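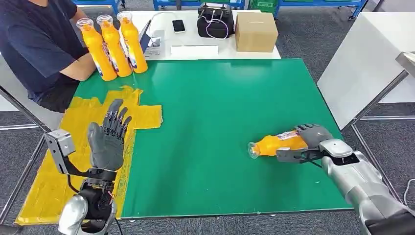 *Three orange bottles, one yellow sheet and a green mat. Midweek at the long tables.*

Start with the yellow. It's the first thing your eye goes to and the last thing anyone wants to put away. A crumpled plastic sheet, wrinkled all over, sort of a cross with one long arm, hanging down past the front of the mat. Faint printing on it if you get close. Fold it? Good luck.

Plastic sheet doesn't fold like cloth. It remembers every crease, including the bad ones, and the minute you let go of a corner it creeps back open. This is page one of our spring look at shared work tables, and I've spent most of March leaning on them, so let me get the sheet out of the way first.

Lay it flat. Long strip in first. Then the wide part, up and over. Then press the air out with your forearm, not your hands, from the fold toward the open edge. Roll it if you have a tube. No tube, fine, a loose square and something heavy on top. A full box works.

**The mat**

Green, big, a little shiny, thin gray border. Mats like this take up most of a table and they should. The one I keep at home is a Bisgaard, 1000 millimeters on the long side, and I wish I'd gone bigger. The 800 looked huge in the store and tiny the minute I put a box on it. Measure your table first. Then measure it agian, with your stuff on it.

What a mat does is tell you where work stops. Things on green are in progress. Things off green are waiting, or they're personal. Works better than any label I ever stuck on a shelf.

Shiny ones show every crumb. Wipe it down before you start, damp cloth, mild soap, let it dry. Skip the rough side of the sponge. I ruined a Skenby mat that way in one evening and had a dull patch the size of a dinner plate to look at for a year.

**The white table**

Every work table needs a second table. The white one does that job: phone, black fabric case with handles for grabbing, purple cable looping off it, a screen propped at an angle, papers. Closed cardboard box down at the end.

And the bottles. Bright orange, clear caps, labels down low, standing in a tight slanted row right along the front edge. Cheerful! I'd slide them back a hand's width. Anything tall on a front edge gets an elbow sooner or later, and a table where people rest their arms is a table where elbows happen.

Papers too. Sheets of paper near a bunch of bottles makes me nervous. Clipboard, 14 inches, hang it off a hook.

Cables: I'm soft on the purple. A colored cable gets found. Black cable on a black bag, you'll be hunting for it on Friday when everyone else has left. But a hanging loop catches things, so one hook-and-loop tie, done. Drindisa sells them on a roll and I go through the roll faster than I'd like to admit.

**Closing up**

My end-of-day order, which I timed once at 43 minutes for a room I'd let go completely, and much less when I hadnt:

- bottles back from the edge, caps checked
- papers in a stack, then on the clip
- cable coiled, into the case
- sheet folded, under the box
- mat wiped, left bare overnight

The box goes last. Label on the short side, the side you'll see on the shelf. Zeltomov makes a low rolling cart that fits under most tables if you want boxes off the top altogether, and next month we'll get into carts, casters and the drawer everybody shoves tape into.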